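Home | Projects | Reports | Support us | Contact

Produce Sorting Tables: where we are in November

Hi Lise,

You asked for the short version of how the Fudska money is being spent, and I'll try, but you know me! The good news first: the sorting tables are running at Risadby every Thursday now, and we've had 43 families come through since we opened the doors. I was hoping for 30, so I'm pretty pleased.

The activity is still the one in the proposal. Kids get a pile of fruit and vegetables and put them in baskets by color, then we talk about what each one is called and what you might cook with it. Maëlle Sandhu runs the table and does it much better than I do (I get sidetracked into recipes). We started with six colors and that was too many, so we dropped to green and yellow for the little ones, and we let orange go in with yellow unless a kid objects. They do object, loudly, and those are some of the best talks we have.
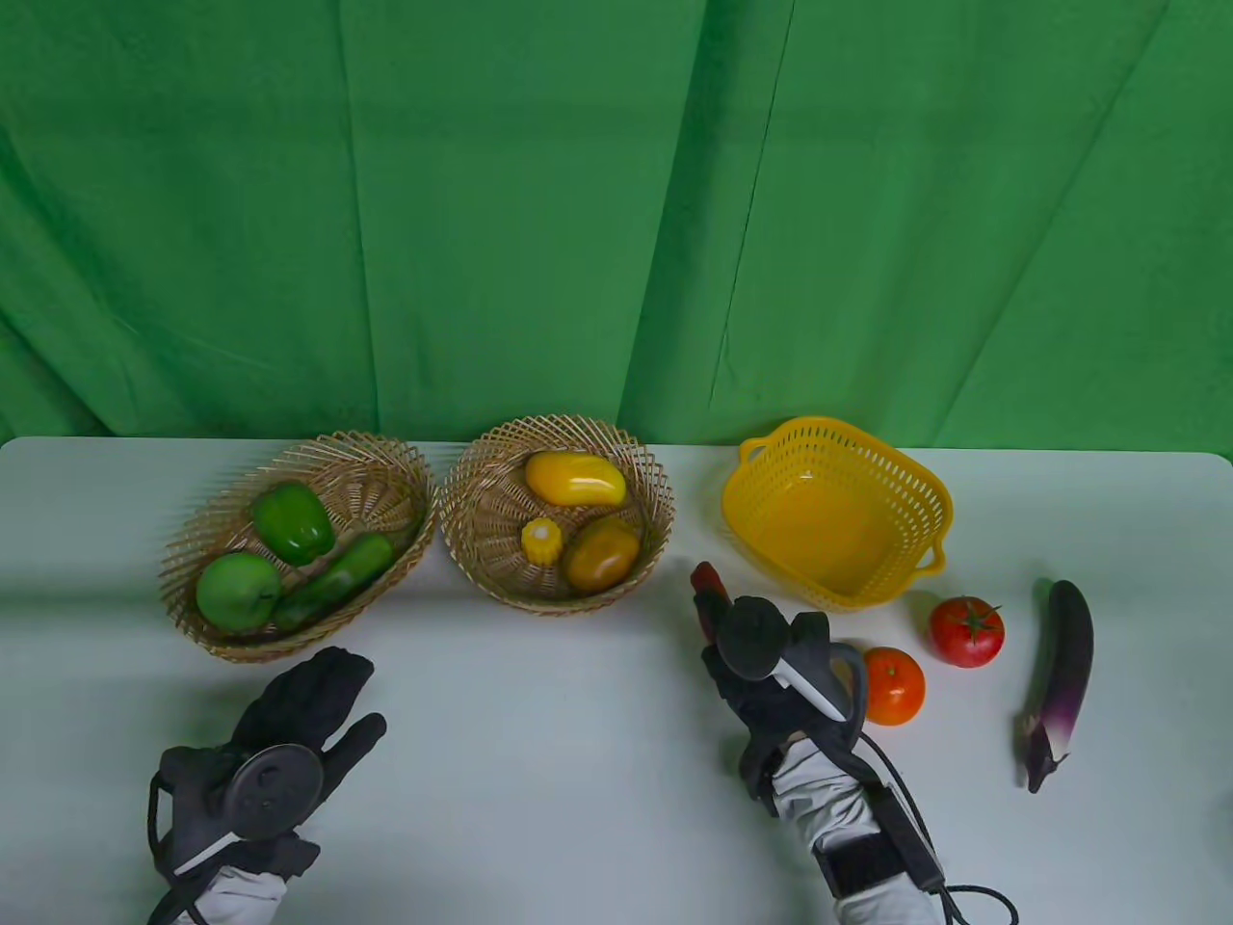 Mangoes have been the big surprise. Half the group want to call them a vegetable, and one boy held out for most of an hour. Peppers are easy because everybody has them at home. Corn starts arguments too, and Maëlle has begun saving it for the end.

Now the money. We've spent $2,142 so far, mostly on baskets, produce and the table. The wicker baskets came from Kukgate and they look lovely, but the rims catch on sleeves, so I'd like to buy plastic for the next site. They're cheaper and we can rinse them in the sink. Dale Perron found a set of 16 for $200 and is holding them for me until I hear from you. Is that okay under the supplies line, or do I need to fill in the change form again?

One thing is behind. The take-home recipe cards aren't printed. Nazareno Sanna has the text finished in English, and we're still waiting on two translations. I'd say give us another month on that.

Next up is the Khondokar site, where we've got the room but no storage yet. Come see a session if you can, we start at 10 and there's coffee.

Laurier Hawthorne

Last updated: November

Contact | Copyright Risadby Produce Tables | Back to top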